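Staff Forum – Zosness Site – Working Practices
Topic: Table-clearing arm on the second floor: effect on duties

Facilities_Liaison wrote:
Colleagues are invited to comment on the trial of the Sirko arm before the review in August. The arm is intended to clear and sort items left on shared tables. No post is to be removed as a result of the trial. The duties of the 8 colleagues on the support rota will, however, be altered, and management wishes to hear from them directly. Please keep remarks to the subject of the work itself.

rota_b_support wrote:
I have been on the support rota throughout. The previous arrangement allowed 45 minutes for the second floor at the close of each shift. We are now allowed 15, on the assumption that the arm has done the rest. In practice I spend the time checking where it has put things and emptying the sorting bins. The walking is less and the standing is more. I should like the allowance to be corrected.

Nelline_desk wrote:
I cannot agree entirely with the previous post. On our side of the floor the change has been welcome. Colleagues on the late shift used to be asked to clear up after meetings they had not attended, and that request is no longer made. The checking is real work, I accept, but it is lighter work.

rota_b_support wrote:
It is lighter on the days when the arm is running. On the other days the allowance remains 15 minutes and the work is what it was before. The rota makes no distinction between the two.

Facilities_Liaison wrote:
The point about the allowance is noted and will be put to the review. For information, the log for the trial to date holds 382 requests for help from the arm, each of which was answered by a member of the support rota. Manonier, the supplier, has asked for these to be grouped by type of object.

training_records wrote:
May I ask that answering such requests be entered as a recognised duty? At present it appears nowhere in the job description. A colleague who has learned to judge when to step in and when to wait has gained a skill – it should be recorded and, in due course, graded.

second_floor_rep wrote:
I support the request from training_records, and would add that the grouping by type of object should be done with the support rota present. The supplier's list has one heading for drinking vessels. A paper cup and a heavy glass mug with a handle do not call for the same grip, and a clear tray with a cup standing close behind it is a different matter again. Members of the rota already know this from clearing such tables by hand, and their knowledge should be credited in the review. I therefore propose that two of them be released from other duties to attend. 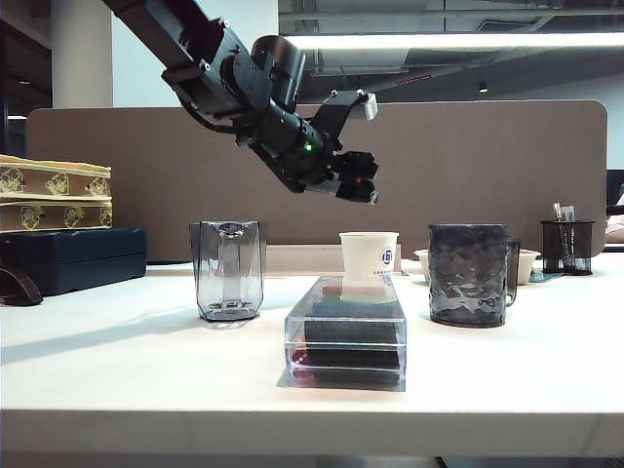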